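Dagdag Eight-Window Alarm Annunciator
by Grurnska. Sold and serviced by Urkik, Inville.

The Dagdag is a panel-mount alarm annunciator. It has windows with words in them, and when something goes wrong in your plant, the matching window flashes and a horn sounds until somebody walks over and presses Acknowledge. People have been announcing the death of this kind of device for as long as we've been selling it. We sell more of them every year, mostly to people who already own a very nice touchscreen.

The trouble with the touchscreen is that the alarm is on page four, under the banner, behind the login. A lit window reading SUMP HIGH can be read from across the pump room by a person carrying a ladder.
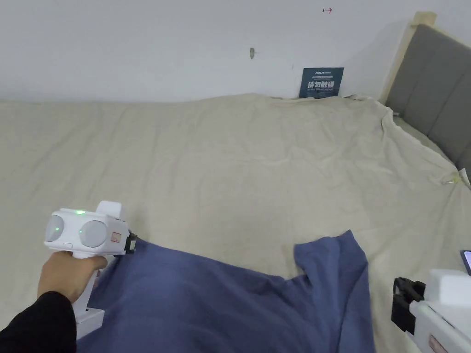

Can I mix normally open and normally closed contacts on the same unit?

Each input is set separately with its own DIP switch on the back, so you can have a closed-healthy level switch sitting next to an open-healthy pressure switch. We suggest closed-healthy for anything you would be sorry to miss, as a broken wire then shows up as an alarm. The switches ship in the open-healthy position, which has been the subject of some discussion between us and the factory.

What you get

Eight alarm windows, each with its own input and its own LED. Four buttons on the front: Acknowledge, Reset, Test and Silence. Two relay outputs, one for the horn and one that follows any active alarm, which most customers wire back to the PLC. A small buzzer is built in. It is loud enough for a quiet control room and useless next to a compressor, so plan on an external horn if you have a compressor.

The windows take printed legends. Slide the lens out, drop in the film, slide the lens back. A blank sheet and a template come in the box. You can also send us your legends with the order and we will print them for free, exactly as written. We have printed PUMP FALIURE for a customer. He approved the proof.

Window colors are red, amber, green, white and blue. Say which you want, left to right, top row first. If you don't say, they all come red, and your panel will look like the end of the world every time you press Test.
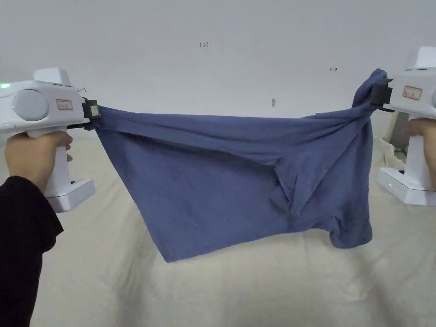 Alarm sequences

There are four sequences, picked with the rotary switch on the back.

Basic: the window flashes and the horn sounds. Acknowledge stops the horn and turns the window steady. The window goes out by itself when the fault clears. Fine for most jobs.

Manual reset: same as Basic, except the window stays lit after the fault clears until you press Reset. Use this for faults that come and go at night and are never there when the electrician arrives.

First-out: the first alarm in flashes differently from the ones that follow. If one trip knocks over everything downstream, you can tell which domino went first. It is the reason a good many people buy the unit, and the sequence they then forget to select.

Status only: no flash, no horn. The window simply follows the input. Set this way, the Dagdag becomes a rather expensive set of pilot lights, but they will be tidy.

The sequence applies to the whole unit. If you need first-out on one group and status on another, you need two units. We have asked Grurnska about this as well.

Event memory and counter

The unit stores the last 59 events in order, oldest dropped first. Why 59, we can't tell you. There is a service port under the rubber flap on the front, and the log comes out as plain text with any terminal program. 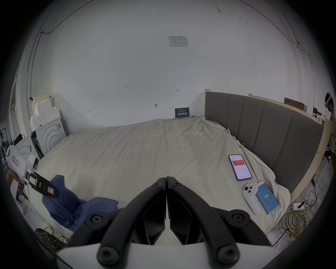 The counter is a separate little display at the bottom right of the front panel, and it shows how many alarms have come in since the last reset. It gives you the number and nothing else. Think of the lower phone there on the duvet, with 108 on a blue screen: you have a figure, and what it is a figure of is something you are expected to know already. Write the date of the last reset on a piece of tape next to the display. Everyone who takes the counter seriously ends up doing this, and the tape outlasts the marker.

Holding Test and Reset together clears the counter. It does not clear the event memory, so the shift that wanted a quiet month on paper will still be found out by the log.

Mounting and wiring

The unit goes in a square cutout and is held by two screw clamps. Depth behind the panel is 90 mm with the connectors plugged in. Please measure this before you cut the door, and measure it with the door closed, where the duct is.

Terminals are the plug-in type, so you can swap a unit without taking off every wire. Danilo Cabrera, who runs our service bench, asks that you label the plugs before pulling them. They are all the same size and they all fit everywhere. 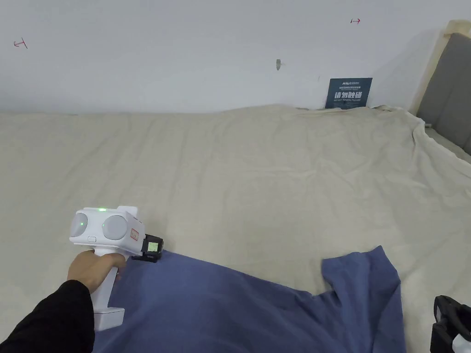 He also asks that input wiring be kept out of the same duct as motor leads, drive output cables above all. Most of the units that come back to him for false alarms test perfectly. They go home, get put back beside the same cable, and have the same opinions as before. If you can't separate the runs, use shielded pair, ground the shield at the panel end only, and turn up the input delay using the trimmer marked DLY.

Supply is 24 VDC. There is reverse polarity protection, and it gets used.

Ordering

State the window colors, the legend text and whether you want the gasket kit for washdown areas. Standard units ship from Inville stock. Printed legends add a day. Spare lenses are sold in pairs, and the horn is sold separately.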